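School Letters and Online Safety Notices: Checklist With Comments

Skemus Elementary, internal review
Checked 05/06/2022
Result: 18 items checked, four need work

This checklist covers how the school sends warning letters and online safety notices home. It was last run in March. Items are marked OK, FIX or N/A, and comments follow each one.

PART 1 - BEFORE A NOTICE IS WRITTEN

1. Source of the warning has been checked with the district office. OK
Both notices sent this term had a call logged first.

2. The notice is needed at all. OK
Two requests from parents for a school-wide warning were turned down. In each case a phone call to the family was enough.

3. One named person approves the final text. FIX
Three people can currently approve. The March notice went out in two versions, with different phone numbers at the bottom. Name one approver and one backup.

4. Draft is read by someone who did not write it. OK

PART 2 - CONTENT

5. No frightening pictures or screenshots. OK
All letters on file are text only. The old folder on the shared drive still has two drafts with screenshots in them. Delete these.

6. Wording is calm and says what parents should do. OK
Second paragraph of the chat app letter is long. Could lose half of it.

7. Does not name a game or app unless the name is confirmed. OK

8. No child can be identified from the text. FIX
The bus letter says "a second grader on the Padilla route." Only a handful of second graders ride that bus. Take out the grade or the route - both together is too much.

9. Translations go out at the same time as the English version. FIX
Spanish version of the March notice was sent two days late. The translator needs the text by noon on the day before.

10. Contact name and number are correct. OK
Tested by calling. The front desk answered.

PART 3 - GETTING IT TO PARENTS

11. Sensitive notices go to adults only. OK
Email first, then sealed envelope for families with no email on file. Of 425 families on the list, 62 get paper. Envelopes are addressed to the parent or guardian by name.

12. Loose copies are not left where children can pick them up. FIX
Found a stack of unsealed copies on the counter outside Room 9 at dismissal time. They were moved to the office. Remind classroom staff and substitutes. The substitute folder says nothing on this at present, so add a line.

13. Envelopes are handed over at the front desk or mailed. OK
Mailing takes longer but there were no complaints.

14. Families with two households both receive a copy. OK
Spot check of six records. One old address, now corrected.

15. Grandparents and other pickup adults are not given the notice unless listed as a guardian. OK
Desk staff knew the rule when asked. The list is kept in the blue binder and reprinted monthly.

PART 4 - AFTER IT IS SENT

16. Teachers are told before parents are. OK
Staff email went out at 10:15, parent email at 1:00.

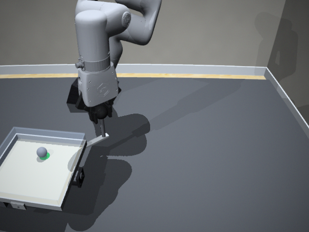 Checklist and comments by Aoife Horgan
Family Communications, Skemus Elementary
3 comments | 11 shares

17. Complaints are logged and answered within two school days. OK
Five complaints since the last check. Four were answered the same day. The fifth was a voicemail left over the long weekend, and it was returned on the first morning back.

18. Counselor is available the day after a notice goes home. OK
Ms. Stamel's room was open both mornings. Keep this as is.

TO DO

Item 3: principal to name approver and backup.
Item 8: reissue the bus letter template with the grade removed.
Item 9: new deadline for translation, add to the office calendar.
Item 12: reminder to staff, new line in the substitute folder.

All four should be closed before the next notice is sent. If something urgent comes up first, call me at extension 747 and we will go through the draft by phone.

Fallavero Middle has asked for a blank copy of this list. They may use it, but item 11 will need changing - their older students check the family email themselves in some homes.

This site uses cookies to remember your settings. Accept | Manage choices

Get school updates by email. Enter your address to sign up for the newsletter.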